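Misto opens its August class sign-up, with 18 new weekend workshops

FOR IMMEDIATE RELEASE
8 July 2018

I've been running Misto out of the old Gorkia building for five years now, and I still get nervous every time I hit send on one of these. So let's get to it - sign-up for our August weekend workshops is open, and there are 18 of them on the calendar, more than we've ever tried to squeeze into one month!

If you're new to us, Misto is a small home-decorating studio. We teach people to paint their own walls, pick their own colors and fix up tired old furniture without spending a fortune. Classes are small and you don't need to bring a thing except clothes you can ruin.

The one I'm most excited for is Quiet Browns, a full-day class on the in-between colors people walk right past at the paint store. I used to be a bright white person (my first kitchen looked like a dentist's office), but I've come around in a big way. Give me a good sandy brown and a lamp in the corner and I'm happy all winter long.

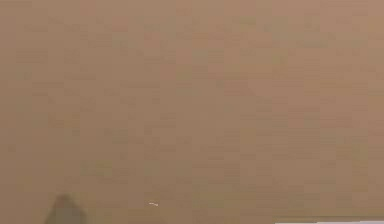 A muted light brown, somewhere between sand and cardboard.

In the morning we mix. You'll learn how a little red or a little green pushes a brown one way or the other, and you'll go home with your own set of sample cards. After lunch we move over to the big practice walls and work on rolling, cutting in around trim and getting a ceiling line you won't have to hide.

Also on the schedule: Stripping a Dresser, Curtains for Beginners, and Prerko, our two-day crash course for people who just got the keys to their first place. Prerko costs $499, and that covers lunch both days and a starter kit with brushes, a roller and a decent tape measure. Every single-day class is $100. We can take up to 18 people in Prerko, and the last round filled fast, so please don't wait on that one.

Our friends at the Van der Merwe paint shop are giving everyone who signs up 5 percent off supplies through the end of August. Just show your class receipt at the register.

You can sign up at the front desk or by phone during studio hours. If a class is full, ask to go on the waiting list - people's plans change all the time and we do call.

Reporters and bloggers are welcome to sit in on any single-day class for free. Call the studio ahead of time and we'll save you a stool and an apron.

Media contact: Misto front desk, Gorkia building, ground floor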